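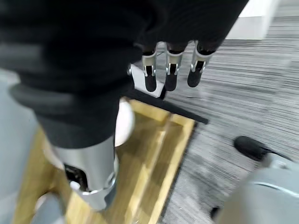

5. 결과: 바닥 위 직물 정리와 얕은 나무 트레이의 쓰임

5.1 분석 대상과 용어

본 절에서는 가정 내 직물 정리 행위 가운데 바닥에서 이루어진 경우를 다룬다. 분석 자료는 에르빌(Erville) 지구의 50가구에서 수집한 정리 기록 355건이며, 수집 절차와 참여 가구의 모집 방식은 3절에 기술하였다. 한 건의 기록은 직물 한 점이 손에 들린 때부터 그 직물이 놓이고 다음 물건으로 작업이 옮겨 간 때까지로 정의하였다. 여러 점을 한꺼번에 들어 옮긴 경우에는 묶음 전체를 한 건으로 보되, 도중에 묶음이 나뉘면 나뉜 시점부터 별도의 기록으로 처리하였다.

‘직물’은 의류, 덮개, 수건, 가방용 천, 용도가 확인되지 않는 천 조각을 모두 포함하는 넓은 의미로 사용한다. 용도를 특정할 수 없는 천을 의류로 추정하여 분류하는 관행은 선행 조사에서 흔히 발견되나, 본 연구에서는 이를 따르지 않았다. 접히거나 뭉친 상태의 천은 소매나 깃과 같은 단서가 가려지기 쉽고, 특히 짙은 색 천은 솔기와 겹침의 경계를 판별하기 어렵기 때문이다. 해당 기록은 ‘미상 직물’로 두고 색과 형태만을 기재하였다.

‘트레이’는 테두리가 바닥판보다 높게 올라온 얕은 용기를 가리킨다. 살라사르(Salazar) 분류표에서는 이를 상자류의 하위 항목으로 두고 있으나, 실제 사용 양상은 상자와 상당히 다르다. 상자는 내용물을 감추고 쌓을 수 있게 하는 반면, 트레이는 내용물을 드러낸 채로 한곳에 머물게 한다. 이 차이는 5.3절의 논의와 직접 관련되므로 본고에서는 트레이를 독립 항목으로 분리하였다.

5.2 늘어짐과 말린 가장자리

바닥에서 다루어진 직물에서 가장 두드러진 형태는 평평하게 접힌 상태가 아니었다. 다수의 기록에서 직물은 다른 물체의 윤곽을 따라 걸쳐지거나 늘어져 있었으며, 접힘은 부분적으로만 나타났다. 본고는 이러한 상태를 ‘걸침’이라 부르고, 의도적으로 모서리를 맞춘 ‘접음’ 및 일정한 형태가 없는 ‘뭉침’과 구분한다.

그림 5는 걸침 상태에 해당한다. 검은 직물이 둥근 형체 위로 드리워져 있고, 아래로 늘어진 가장자리는 두껍게 말린 주름으로 끝난다. 이 직물 역시 미상 직물로 분류하였다. 윤곽이 부드럽게 흐려져 있어 주름의 세부를 판독하는 데에는 한계가 있으나, 말린 가장자리의 두께는 나머지 부분과 뚜렷이 구별된다. 아래쪽에는 결이 보이는 밝은색 나무 트레이가 있고, 그 주변 바닥에는 카펫이 깔려 있다.

말린 가장자리는 두 가지 측면에서 주목할 필요가 있다. 첫째, 말린 부분은 천이 여러 겹 겹쳐 부피가 커지므로 손으로 잡기에 유리하다. 면담에서 참여자들은 넓게 펼쳐진 면보다 두툼한 가장자리를 먼저 잡게 된다고 진술하였으며, 그 이유를 묻는 문항에는 대체로 ‘손에 걸리는 것이 있어서’라고 답하였다. 둘째, 말린 부분을 잡아 들어 올릴 경우 안쪽에 말려 있던 천이 풀리면서 전체 길이가 달라진다. 따라서 놓을 자리를 미리 정해 두었더라도 실제로 내려놓는 과정에서 위치를 다시 조정하게 된다. 조사원의 현장 메모에도 트레이 안에 내려놓으려던 천의 한쪽이 테두리 밖으로 나가 다시 당겨 넣었다는 서술이 반복된다.

짙은 색 직물은 이 문제를 심화한다. 밝은 천에서는 겹침에 따른 음영이 비교적 분명하여 어느 부분이 위에 놓였는지를 눈으로 확인할 수 있다. 검은 천에서는 그러한 음영이 약해지고, 참여자는 손끝으로 겹을 세거나 천을 한 차례 털어 형태를 확인하는 경향을 보였다. 크리산토 메르카도(Crisanto Mercado)는 예비 조사 보고에서 이를 ‘확인 동작’으로 명명하고, 정리의 본 동작과 분리하여 기록할 것을 제안하였다. 본 연구의 부호화 지침은 이 제안을 수용하였다. 다만 털기 동작은 먼지를 제거하려는 목적에서도 이루어지므로, 참여자의 발화나 후속 동작으로 목적을 확인할 수 없는 때에는 확인 동작으로 계상하지 않았다.

5.3 테두리의 기능

트레이의 테두리는 높이가 낮아 수납 용량에는 거의 기여하지 않는다. 그럼에도 참여자들은 테두리가 있는 용기를 판재나 방석보다 선호하였다. 면담 자료를 검토한 결과, 테두리는 용량보다 경계의 표시와 관련하여 언급되는 경우가 많았다. 한 참여자는 트레이 안에 놓인 것은 ‘아직 처리 중인 것’이며 트레이 밖에 놓인 것은 ‘그냥 바닥에 있는 것’이라고 구분하였다. 동일한 바닥 위에 있더라도 테두리의 안과 밖에 따라 물건의 지위가 달라지는 셈이다.

이러한 구분은 카펫이 깔린 방에서 더 분명하게 나타났다. 단단한 바닥재 위에서는 물건을 밀어 모으는 동작이 가능하고, 모인 물건의 무리 자체가 일종의 경계를 형성한다. 카펫 위에서는 마찰로 인해 물건을 밀기 어려우며, 작은 물건은 털 사이에 묻혀 눈에 잘 띄지 않는다. 이에 따라 참여자들은 물건을 하나씩 들어 트레이로 옮겼고, 트레이는 방 안에서 작업이 이루어지는 지점을 사실상 지정하였다. 방의 다른 곳에 선반이나 서랍장이 있는 가구에서도 직물은 먼저 트레이를 거쳐 가는 경우가 많았다.

재질에 관한 진술도 일관된 편이었다. 나무 트레이를 사용하는 참여자들은 표면의 결과 밝은 색이 내용물을 구별하는 데 도움이 된다고 평가하였다. 특히 검은 천을 다룰 때 밝은 바탕은 가장자리의 위치를 드러내는 역할을 한다. 반면 나무 테두리의 모서리에 올이 걸린다는 불만도 접수되었으며, 니트류를 자주 다루는 가구에서는 테두리에 천을 덧대어 사용하는 예가 확인되었다. 플렐루나(Plelluna) 주거 연구실의 내부 지침은 이러한 경우 테두리 윗면을 둥글게 마감한 용기를 사용하도록 권고하고 있다. 본 연구에서는 참여 가구의 기존 물품을 그대로 사용하도록 하였으므로 마감 방식에 따른 차이는 비교하지 않았다.

5.4 직물과 단단한 물건의 혼재

직물만을 위한 용기로 소개된 트레이라 하더라도 실제로는 단단한 물건이 함께 놓이는 경우가 적지 않았다. 옷걸이, 봉 형태의 부속, 포장용 받침, 이름을 알 수 없는 작은 부품 등이 이에 해당한다. 이들은 대체로 직물보다 먼저 놓였거나 직물을 내려놓는 과정에서 아래에 깔렸다. 참여자들은 혼재를 인지하고 있었으나 이를 반드시 시정해야 할 상태로 여기지는 않았다.

혼재가 정리 동작에 미치는 영향은 직물의 상태에 따라 달랐다. 접음 상태의 직물은 단단한 물건 위에서도 형태를 유지하며, 필요할 때 통째로 들어 올릴 수 있다. 걸침 상태의 직물은 아래에 놓인 물건의 윤곽을 따라 내려앉아 그 물건을 일부 또는 전부 가린다. 이때 직물을 걷어 내지 않고서는 가려진 물건의 종류를 판단하기 어렵다. 부호화 과정에서도 같은 어려움이 발생하였으며, 가려진 물건은 드러난 부분에서 확인되는 형태만을 기재하고 종류는 공란으로 두었다.

길고 가는 물건은 별도로 언급할 만하다. 봉이나 막대가 테두리를 가로질러 놓이면 천의 늘어진 부분이 그 위에 걸릴 수 있고, 천을 당길 때 막대가 함께 움직이기도 한다. 참여자 다수는 막대류를 먼저 빼낸 뒤 천을 정돈하는 순서를 택하였다. 그 반대 순서를 택한 참여자들은 천을 트레이 밖으로 완전히 옮긴 다음 다시 들여놓았으며, 이 경우 한 점의 직물에 대하여 놓기 동작이 거듭 기록되었다.

5.5 해석상의 유의점

이상의 결과를 해석할 때에는 자료의 성격을 고려하여야 한다. 정지 화면에서 확인되는 것은 직물의 한 시점의 형태이며, 그 직물이 놓이는 중인지 들리는 중인지는 연속 기록과 대조하지 않으면 판정할 수 없다. 움직임으로 윤곽이 흐려진 화면에서는 가장자리의 형태에 대한 판독도 제한된다. 본고에서 걸침, 접음, 뭉침의 구분은 형태에만 적용하였고, 행위자의 의도에 관한 서술은 면담과 현장 메모에 근거한 경우로 한정하였다.

또한 에르빌 지구의 주택은 카펫이 깔린 방의 비중이 높다. 바닥에 앉아 작업하는 습관과 바닥재의 영향을 분리하려면 바닥재 구성이 다른 지구의 자료가 요구된다. 레스티버(Lestiver) 지구에서 2월에 실시한 예비 면담에서는 낮은 탁자를 트레이와 유사하게 사용하는 가구가 확인되었으나, 해당 자료는 표본의 구성이 달라 본 분석에 포함하지 않았다. 탁자의 가장자리는 테두리처럼 솟아 있지 않으므로 늘어진 천이 그대로 아래로 흘러내리며, 참여자들이 이를 정리된 상태로 간주하는지에 대해서는 응답이 엇갈렸다. 이 문제는 용기의 경계와 직물의 상태를 함께 다루는 6절에서 다시 검토한다.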